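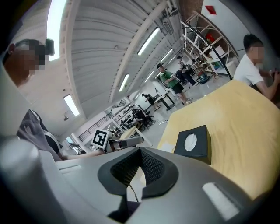
Figure 1. Workroom ceiling with ribbed white panels and fluorescent fixtures; pale wood table at right.

Building Interiors for Technicians
Unit 4 Handout: Overhead Light and the Work Table

Read before the April lab. Bring a tape measure, a light meter from the Jerance equipment room, and one copy of the survey sheet for each room you plan to measure.

4.1 What this unit covers

Unit 3 was about windows. This one is about electric light from the ceiling in rooms where people stand, lean over tables and handle small things. We look at how fixtures are laid out, what the ceiling and furniture do to the light, where shadows fall, and how to record all of it so that another person can read your sheet.

Terms you should know already: luminous flux (lumens), illuminance (lux), reflectance, glare. If any of these are hazy, go back to the Unit 1 handout first. To get foot-candles from lux, divide by 10.76.

4.2 Looking up before measuring

Start every survey with the ceiling. Draw it as a plan, with the fixtures in place, before you switch the meter on. People who begin with the meter tend to end up with a column of numbers and no idea which fixture caused which number.

In Figure 1 there are five rectangular fluorescent fixtures, and they don't all look alike. One is a large bright panel, one is a long tube fixture, one is narrower, and a glowing panel sits above the stairs. A plan of this ceiling should show each as its own shape. Do not write "fluorescent, typical" and leave it at that.

The small pendant lamp on the left wall goes on the plan too. A small lamp may add very little at the table, but it is still a source, and a person facing that way will have it in view. Mark it with a circle and label it P1.

Draw the beam. A structural member running at a diagonal, like the white one in the figure, can block light from a fixture on its far side. Whether it does so at a given spot depends on heights, and you can't tell heights from a photograph. Measure the underside of the beam and the face of each fixture from the floor.

4.3 Ceiling surface

A ceiling reflects part of the light that reaches it. White paint in good condition sends back most of what lands on it. Gray, bare metal and raw concrete send back a good deal less. Dust lowers all of them.

Corrugated or ribbed panels like these complicate matters a little. The sides of each rib face different directions, so one side can look bright and the other dull. When you estimate reflectance, hold your sample card against both and take the value in between. Record the direction the ribs run. It makes no difference to the formula in 4.6, but it helps the next person line up your plan with the room.

Check for:
Stains or peeling
Fixtures set into the ceiling or hung below it
Beams, ducts, pipes
Lenses and covers that have yellowed

4.4 The table

The work plane is the height at which the work is done. In most rooms that means the tabletop. If people work on top of a box or a stand, measure there as well and say so on the sheet.

Finish matters. A light yellow wood top reflects more light up toward faces and hands than a dark one, and it sits closer in brightness to white paper. That can be easier on the eyes over a long session, though a small sheet of white paper may be less obvious on a pale top than on a dark one. Glossy varnish is a separate problem. If you can see the outline of a fixture in the tabletop, write "reflected glare" and give the position of your head when you saw it.

Dark objects are harder to light than light ones. The black box on the table in Figure 1 is a fair case to think about. A white circle on a black top face stands out at almost any level of light. The side panels are dark and partly in shadow, and any detail there would need more light, or light from a lower angle. Overhead fixtures are good at lighting tops and poor at lighting sides. Students forget this every year and then can't explain why a room with a high reading gets complaints.

So take two readings at each marked point: one with the sensor flat, facing up (horizontal), and one with the sensor upright, facing the usual working position (vertical).

4.5 Shadows from people

Leaning over a table puts your own head and shoulders between the ceiling and the work. With one fixture straight overhead, the shadow is strong and sharp. With several fixtures spread out, each one fills part of the shadow left by the others, and what remains is softer.

Do this at each table you survey:
Take the horizontal reading with no one leaning in.
Have your partner lean over in a normal working position, arms bent.
Take the reading again at the same point, without moving the sensor.
Write both values side by side.

If two people normally work at the same table, repeat with both in place. Stand clear yourself. Your own shadow on the sensor is the most common cause of a bad reading, and light clothing nearby can push a reading up slightly – so wear the same thing for the whole survey if you can.

4.6 Average level

For a first estimate we use the lumen method:

E = (N x F x CU x LLF) / A

E is average illuminance in lux. N is the number of lamps. F is lumens per lamp. CU is the coefficient of utilization from the fixture table. LLF is the light loss factor for dirt and aging. A is floor area in square meters.

The method assumes that the fixtures are alike and evenly spaced. Where they are mixed, as in 4.2, work out the lumens for each type separately, multiply each by its own CU, and add them before dividing by the area. Treat the answer as a guide. The meter has the last word.

4.7 Worked readings, Kakov workroom

These come from last term's survey of the Kakov workroom, on the floor below the Claltier studio. All are horizontal readings.

Highest single reading, table by the window: 1,428 lux
Average of all table points: 499 lux
Lowest single reading, back corner table: 62 lux

The average looks fine for general table work. Now divide the lowest by the average: 62 / 499 = 0.12. That is very uneven. The highest reading is 23 times the lowest, and a person carrying work from one table to the other will notice the change at once. The window table also had daylight on it, so the survey should have been repeated after dark. It wasn't, and the sheet lost marks for that.

4.8 Stairs and walkways

When a workroom opens onto stairs, survey the stairs as part of the room. Measure at the floor on each landing and on the treads. For this course use 100 lux as the level to check against; local code may ask for something different, and the code governs. Look at the change as well as the level. Someone coming from a bright table needs time to adjust.

4.9 What to hand in

One ceiling plan per room, with fixtures, beams and wall lamps
Table positions, with work plane heights
Horizontal and vertical readings at each point
Leaning readings from 4.5
The calculation from 4.6, with units
A paragraph on the weakest spot in the room and one change you would make there

Use the Zamfir survey sheet. The older form has no column for vertical readings and will be returned. Meters go back to the equipment room by 5 p.m. on the day you borrow them, with the sensor cap on.

Reading for Unit 5: chapter on task lamps, first half only. Skip the section on dimmers.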